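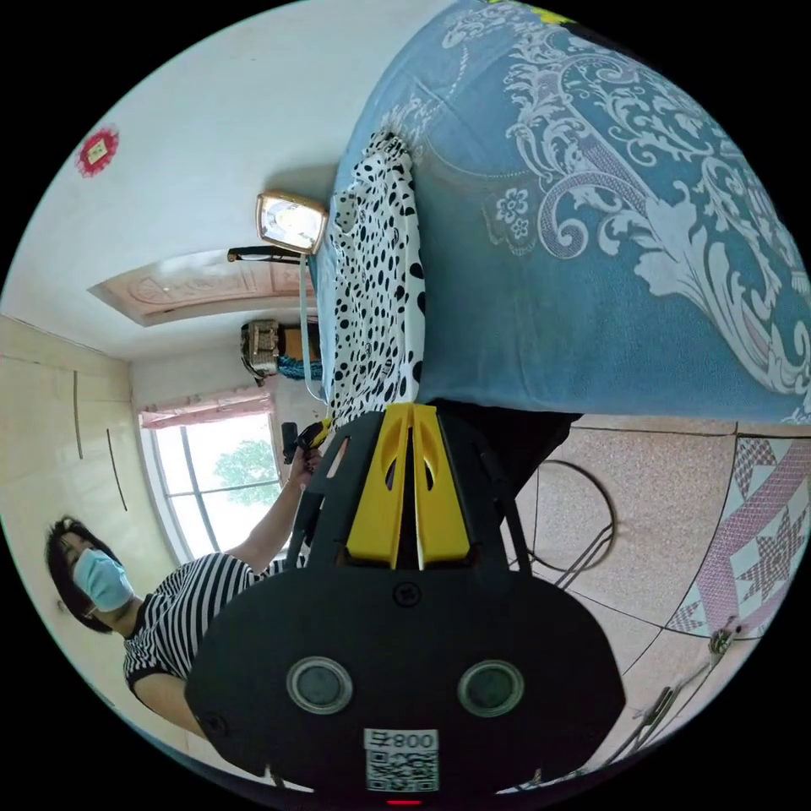

# Home operators wanted for the grip fault study

Vastico is looking for people to join a paid study in their own homes, starting in November. We make hand-held grippers for collecting household task recordings, and we have a fault we can't reproduce on our own benches. We'd love your help chasing it down!

## What went wrong

Over winter we had 108 reports of what operators call the "late let-go". You release the handle, and the fingers stay closed for a moment before they open. Most of the time you end up with a pillowcase that won't leave your hand. In 13 of those reports something was dropped or pulled over, and in one of them an operator got a pinched fingertip when she reached in to free a sock and the fingers shifted. She had a bruise and was back recording on the Thursday, but it's the report that made us stop shipping the current release linkage.

We went through 2925 recordings looking for a pattern. The fault turns up far more with fabric than with anything hard, and more in bedrooms and laundries than in kitchens. Lint in the linkage is one theory. Another is that people working with cloth hold a light squeeze for long stretches, and the return spring doesn't like it. The engineers at our Plirkidthorpe workshop are split, and the bench rig there has run for weeks without showing the fault once. Real homes clearly do something to these units that the rig doesn't.

So we want to put both the old linkage and a revised one (built for us by Riltent) into ordinary homes, with people who will use them properly and tell us every time something feels off.

## What you'd be doing

- Ordinary housework with the gripper: making beds, folding towels, sorting washing, picking cloths up off the floor and putting them away
- Two sessions a day, five days a week, for three weeks
- A short check of the fingers and handle before each session (we'll show you how)
- Filling in a fault slip whenever the fingers open late, stick or twitch, even if nothing came of it
- Swapping units at the halfway point, without being told which linkage you have

Fault slips are the part we care about most. Please don't worry about sending too many. A slip that says "felt slow on the doona cover, about half past ten, happened again on the next corner" is gold to us. You won't lose pay for a session cut short by a fault, and you won't lose pay for a session with no faults either.

## Safety

We take the pinched finger seriously, and the rules for this study are stricter than they used to be.

- Free hand stays clear of the fingers whenever the unit is powered
- If they stick, power off at the handle, wait for the light to go out, then remove the item
- No glass, knives, hot irons or anything full of liquid
- No kids or pets in the room during a session
- A unit that sticks twice in one session goes back in its case and we send a courier with another

Stopping is always your call. Our study line is staffed from 7 am to 6 pm on session days and whoever picks up will know the gear.

## Who we're after

You don't need any technical background. Some of our best fault reports have come from retired nurses and a bloke who used to fix sewing machines. You will need:

- A home with at least one bedroom and somewhere you do laundry
- The okay of everyone you live with, as the units record video of the room
- Two hands you can use comfortably for 40 minutes at a stretch
- Enough patience to write things down while they're fresh

Left-handers, please apply. We've had very few, and the linkage isn't symmetrical.

If you've had a wrist or thumb injury in the past year, tell us before you sign up so we can talk it through.

## Pay and gear

Participants are paid by the session, plus a paid half-day of training at the start. The gripper, charger, spare finger pads and a padded case are delivered and picked up at our cost. You can ask us to delete any recording up to the end of the study.

The finger pads and linkages from every returned unit go to the Mladenović test lab for strip-down. We'll send all participants the findings in plain language – including if the revised part turns out to be no better.

## How to apply

Send us a few lines through the Vastico participants page under "Grip fault study". Tell us who's in your household, which hand you favour, and what sort of washing you deal with most weeks. Flannelette and fluffy towels are very welcome.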